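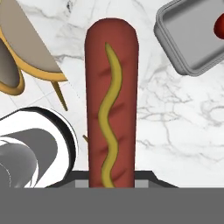 A hot dog between the pads of the gripper in Haramley's simulated kitchen.

Haramley Limits Speed of Mengal Kitchen Arm After Grip Fault

Customers asked to install software version 3 before returning to normal speed

LONNESS, 17 Nov 2022 - Haramley today told owners of its Mengal kitchen arm to run the machine at reduced speed until a software fault in the gripper control has been fixed on their unit. The fault can cause the arm to treat a piece of food as securely held when it is not. The arm may then move at full carrying speed and drop or throw what it has picked up.

The notice covers all 822 Mengal arms in service. Haramley has received 19 reports that match the fault. Two of them involved food landing outside the marked work area, in one case on the floor next to a member of the kitchen staff. No injuries have been reported. The company is treating the matter as a safety issue because the arm is often used with food straight from a grill or fryer.

The first report came in May from a staff cafeteria that uses the arm to move sausages from a baking pan to plates. The unit was inspected at the site, and a worn finger pad was found and replaced. The case was closed. Haramley now believes the pad was worn but was not the cause, and that the case should have stayed open until the unit's logs had been read in full.

"We found a part that looked like the answer and we stopped looking," said Minoru Noguchi, head of product safety at Haramley. "The logs from that unit already showed the same pattern we saw in the later reports. We should have caught it months earlier."

What the fault does

When the Mengal arm closes its gripper, the controller watches two signals: how far the fingers have moved and how much current the gripper motor is drawing. If the fingers stop before they are fully closed and the current rises, the controller marks the item as held and allows the arm to speed up.

Soft, rounded food can produce the same two signals for a short time while it is still sliding between the pads. Version 2 of the software checked the signals once, at the moment the fingers stopped. It did not check again during the lift. An item that slipped after the first check was still marked as held until the arm reached its drop-off point.

The fault is more likely when the food has sauce or oil on it, and when it is picked up near one end. Sausages and hot dogs make up most of the reports. Two reports involved whole tomatoes. Items with flat sides, such as sliced bread and packaged goods, have not been involved.

The emergency stop is not affected. Neither are the light curtain and the limits on how far the arm can reach. Those functions run on a separate safety controller, which does not use the held-item signal.
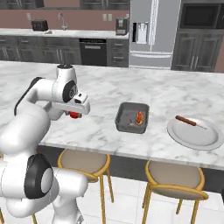
Haramley's engineers repeated the fault in Kerken, the company's in-house simulation program, after two attempts to reproduce it on a real arm gave mixed results. In Kerken they were able to lower the friction between the pads and the food in small steps and repeat the same pickup without changing anything else. The test set was made up of 600 pickups, run first with version 2 and then with version 3.

With version 2, the controller gave a false held signal in 31 of the pickups. With version 3 it gave none. Haramley notes that a simulated sausage does not behave exactly like a real one, especially where the skin splits or the food bends under its own weight. For that reason the new version was also run on real arms at the Lonness workshop before release, using cooked food, and no false signals were recorded there.

"The simulation told us where to look," Noguchi said. "I would not have signed off on it alone. We needed to see the arm pick up greasy food on a real counter and tell us the truth about whether it was holding it."

What changes in version 3

The controller now reads finger position and motor current throughout the lift and the carry. If either one drifts outside its set range, the arm slows, lowers the item to the nearest clear surface and shows a message on the panel. The arm will not try the pickup again until someone confirms it.

The arm also makes a short pause after every lift. This adds a little time to each pickup, and kitchens with a tight serving schedule will notice it. The pause cannot be turned off by the customer. Haramley is looking at whether it can be shortened for flat and packaged items, but has set no date for that change.

What owners should do

Set the arm to Reduced Speed in the operator menu now. The setting stays in place after a restart.

Keep staff out of the marked area while the arm is carrying food, including at reduced speed.

Check both finger pads for wear and replace them if the surface is smooth or cracked.

Install version 3 from the service menu. Units without a network connection can be updated by a Haramley technician free of charge.

After the update, run the gripper check with the test block supplied with the arm. Return to normal speed only when the panel shows that the check has passed.

Owners who cannot install the update should leave the arm at reduced speed and contact the service desk. Owners who have already reported a dropped item do not need to report it again, but are asked not to clear the unit's logs until Haramley has confirmed that it has a copy.

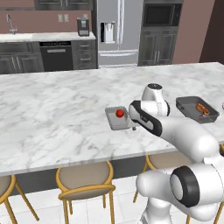 Can the arm still be used for hot food while we wait for the update?
At reduced speed it can, provided staff stay outside the marked area whenever the arm is moving. The gripper may still drop an item, but at that speed it will fall close to the arm's path. Haramley advises against using the arm for food carried in hot oil until version 3 is installed.

Further steps

Haramley has changed how it handles reports of dropped items. A report can no longer be closed on the basis of a replaced part alone. The logs must be read by a second engineer, and any report involving food outside the marked area goes directly to the product safety team.

The company is also going back through older service records for the Mengal arm to see whether other cases were put down to worn pads. Customers whose records are affected will be contacted directly. Haramley will publish the number of additional cases when the review is finished.

About Haramley

Haramley designs and builds robotic arms for cafeterias and commercial kitchens. The company is based in Lonness, where it also runs its service desk and test workshop. Service and press inquiries can be made through the Haramley office in Lonness. Owners should have the serial number on the base of the arm ready when they call.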